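# Toy kitchen

A **toy kitchen** (also *play kitchen*) is a piece of child-sized furniture built to look like a kitchen and to do none of the work of one. It is found in homes, preschools, waiting rooms and, after the age of six or so, garages. The usual model gathers a stove, a sink and some shelving into one unit, in a layout that would fail any building code.

## History

Small stoves of tin and cast iron were sold in the nineteenth century, and a fair number of them really burned. Children cooked on them with spirit lamps. The practice faded as parents came to prefer their houses standing, and by the middle of the twentieth century most toy stoves had painted burners.

Wooden units low enough for a preschooler to stand at came into classrooms next. Early ones were made by parents with a saw and a free weekend, and their oven doors fell off. The factory-made kind kept the general shape and, in many cases, the door. 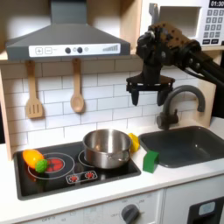
The move from single stove to full suite was gradual. Refrigerators came in as separate cabinets, sinks gained faucets, and the Clerkau workshop added a dishwasher that no child has been recorded as using. Its catalog listed the dishwasher for two seasons and then described it as a cupboard.

## Design

Makers have always had to decide how much detail is enough. The Kokura school of design, named for the town where its first pattern book was printed, held that a child needs a flat surface and a knob, and can supply the rest. The rival Aron line went the other way and put a printed label on anything that stood still.
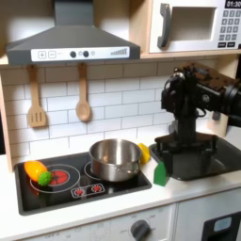
Controls are where the two approaches part most sharply. A knob that turns is a toy in its own right, and will be turned until it comes off. Printed controls last longer and ask less of the glue. Many current kitchens use both, so that a range hood may carry two round knobs next to a plus button, a minus button and a bar graph, while the microwave display reads 01:30 and will go on reading 01:30 until the unit is sold. Children accept this without complaint, having met office elevators.

Scale is a looser matter. Pots tend to be too large for the burners and food too large for the pots. In his survey *The Small Stove*, Barnabás Major measured a felt egg that was wider than its pan, and gave it a footnote of its own.

## Use in classrooms

Teachers value the toy kitchen as a place where children talk. Orders are taken, soup is refused, and someone is told to go to work. The Lodhi nursery study, which kept notes on 60 children over one school year, found that the stove drew more conversation than any other part and that the sink drew more arguments.

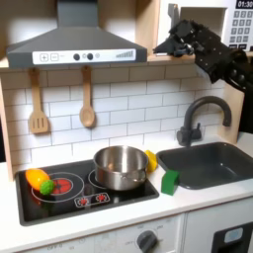 Irfan Chaudhry objected that the study had placed the sink next to the door, where children would have argued over anything, and that a second round with the furniture moved should have been run before the results were printed. The authors replied that the furniture was bolted down.

Nuanchan Paisan later took up a narrower question, that of who does the dishes. Her paper concludes that pretend dishes are washed willingly and often, and that the habit does not carry over.

## Collecting

Older sets have a small but firm market. Tin stoves with their original paint fetch the best prices, and a complete Clerkau suite, dishwasher included, once sold for 3000 dollars to a buyer who had no children and did not plan to start. 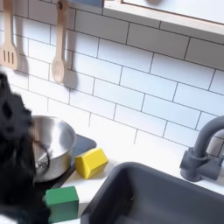
Missing parts are the chief worry. Burner knobs, oven racks and anything shaped like fruit are the first to go, and collectors trade them by mail — a single Aron oven rack can cost more than a working one for a real oven. Repainting lowers the value. Tooth marks, by general agreement, do not.

## See also

- Dollhouse
- Play food
- Tea set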